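Project report, part 2 — equipment plan and costs
Group: Wenjie Xue, Rónán Mulligan, Sandamali Dewan
Supervisor: Meirion Hopkin

## 1. What we were asked to do

Plan the kit for a two-arm shelf restocking robot for the Trindbridge shop trial. Not build one from scratch. Work out what to buy, what to borrow, what to leave till next year. Part 1 covered the software so none of that is repeated.

Budget left after part 1 was small and the first draft of this went over it, mostly because of hands. More on that below.

## 2. The shelf

Decided early that the shelf decides everything else. Reach, height, how fat the fingers can be. Lower shelf is the hard one — the arms have to come in low with the upper shelf hanging over the stock, and crisp tubes lean and don't stay put.

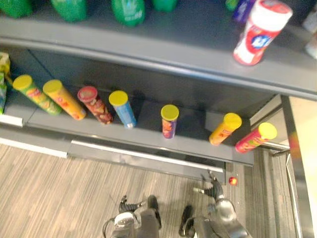

What does the budget have to cover before anything else? The hands and their spares, then cabling, then stock to practise on.

We got there by listing every part and asking what stops the whole job if it breaks. Arms are on loan from the department until June so they cost nothing this year. Shelving is second hand. A broken finger with no spare means no work until the post comes.

## 3. Options for hands

Looked at 3 suppliers.

- **Osura** — segmented fingers, good for round things. Spares sold singly. Slow delivery.
- **Uditow** — cheaper to start with, but you have to buy a full hand if one finger goes.
- **Pangilinan** — simple two-jaw gripper. Strong. Too wide to go in between tubes once the row is full.

Rónán wanted Pangilinan for price. Sandamali and Wenjie wanted Osura. Settled on Osura after measuring the gaps between tubes, which we should of done in the first week.

## 4. Costs

| Item | Qty | Each | Total |
|---|---|---|---|
| Spare finger | 4 | £17 | £68 |
| Everything else (cable clips, sleeves, practice stock) | — | — | £201 |
| **Total** | | | **£269** |

The pair of hands themselves comes out of the department's equipment line, not ours, so isn't in the table. Prices were quoted in March. No delivery included, Osura didn't give us a figure and we ran out of time chasing it.

## 5. Sleeves and cables

This bit got added late. Fabric sleeves for the forearms were down as a "nice to have" and we moved them up. Reasons:

- loose cable near a shelf edge will catch sooner or later
- a sleeve is cheap, a new cable loom isnt
- washable, which matters if a packet splits

Downside is bulk. A sleeved forearm takes up more room and the wrinkles get in the way when you're working close to the base of the unit. Anyone ordering should measure the arm with the sleeve on and not take the size off the data sheet. We also want floor cable covers but they're not costed yet. 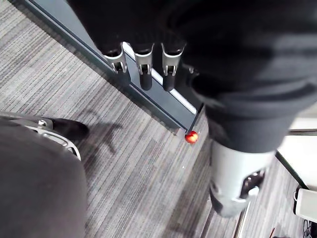

Cyrill Hofstetter thought the spares were too few and would double them before spending a penny on sleeves, as a late order during the trial would cost more in lost days than the fingers do. Meirion Hopkin was happy with the number but wanted the delivery charge in writing.

We kept the quantity as it is. If the delivery quote comes in low we'd put the difference towards more fingers.

## 6. What we'd leave out

Second shelving unit. Useful for testing the turn between aisles but that is a different project realy, and the lab hasn't the floor space.

Better wrist cameras. The ones we have are fine up close. Wenjie disagrees and has written a note, see appendix B.

A service contract. Priced for shops with lots of robots, makes no sense for a loan pair.

## 7. Order of buying

1. Spare fingers, longest wait
2. Sleeves and clips, same week
3. Practice stock, last, from the supermarket

Order form needs Meirion's signature before any of this goes out. Form is filled in apart from the delivery line. Sandamali has the copy.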